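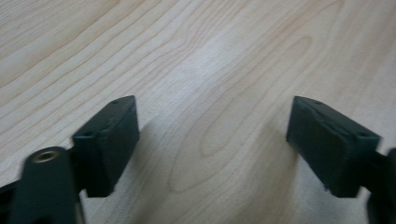
Tetcombe Releases Revised Care Guide for Wood Work Surfaces

Tetcombe, a supplier of office and workshop furniture, has released a revised care guide for its light wood tabletops. The guide takes effect in April and replaces the version shipped with all tables sold under the Lesteo name. It covers cleaning, minor repair and refinishing.

The revision follows a review of 191 service requests received from customers. Of these, 43 involved surface damage caused by cleaning products, mainly ammonia sprays and abrasive pads. The earlier guide listed approved products but did not state which types to avoid. The new guide lists both.

Routine cleaning is now limited to a soft cloth dampened with water and a mild soap solution. The surface should be wiped in the direction of the grain and dried within 2 minutes. Standing water near cable openings and along edges should be removed first, as the finish is thinnest at these points.

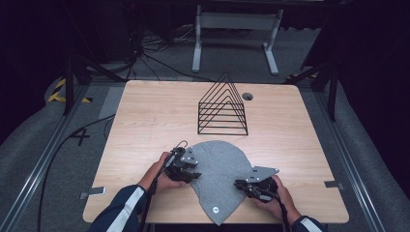 Light wood tabletop with cable grommet near the far edge.

The section on desktop accessories has been rewritten. Metal racks, trays and stands should be fitted with felt or cork pads at each contact point. Pads should be checked for grit when the table is cleaned and replaced when worn through. Rubber feet are no longer recommended, as some compounds can leave marks on clear finishes.

Light scratches that do not reach the wood may be treated with Bratum, a wax-based repair compound sold by Tetcombe. Deeper damage requires sanding and a new coat of finish. This work can be ordered through Coppens, the company's service partner - customers should have the table's order number ready when they call.

Tables repaired according to the guide keep their 5-year surface warranty. Damage from heat, solvents or bleach remains excluded.

Printed copies will be packed with new Lesteo tables. Owners of existing tables may request a copy from Tetcombe customer service at no charge.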